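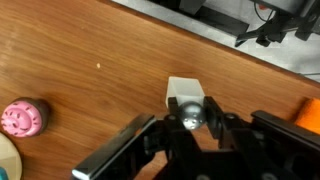
Murray Beaulieu has run the pinball repair bench in Drenham for years and he still can't walk past a machine without listening to it. "You hear a bad coil before you see it," he says. Coffee first, then talk. A small silver ball with a few dark spots on it gets him going on wear. "Pitting. Swap them. People wont spend the money, then they wreck a 4000 dollar playfield." He charges 400 for a full strip and clean. Has 91 machines on the waiting list - "don't print that" - and does most of them alone. 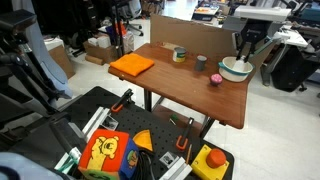 Orange towel, food can, bowl and the rest, on the wooden table.

Does he still play? "Badly." Best night was a February league final in Fortin, lost to Mackenzie McIntyre on the last ball. He wants a rematch, she hasnt called back.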